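Notebook > Dye bench > January

Search entries Go

January, just after nine in the morning

Third go at the onion skin bath. Jeptoo saved me a massive bag of skins from the Getau canteen (bless her!) so I could finally do the long simmer properly. Weighed out 120 g dry and topped the pot up with rainwater. Left it ticking over with the lid on while I caught up on emails.

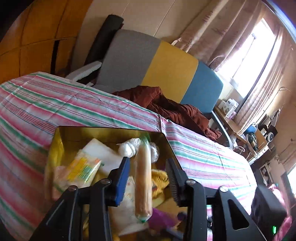 Alum mordant as before, but I halved the cream of tartar because Fatima reckons it was making the wool feel sticky. She may well be right – the last skeins were like old toffee. Two skeins in this time, one of the Vernance merino and one of the scratchy stuff Gordon doesn't want back.

Four o'clock: merino is a lovely deep rust, scratchy one more mustard and a bit patchy near the tie. I think I knotted it too tight. Must use looser figure-of-eights next time, I say this every time.

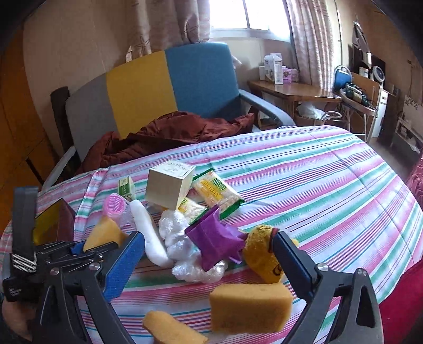
Rinse water still running slightly yellow after the fourth change, so I've left both to soak overnight. Kagiso wants a snippet for the lightfastness card, goes in the south window next to sample 815. Also need to ask Xolani if there's any iron water left, I'd like to try dulling half the merino down to olive.

Shares 2 Comments 0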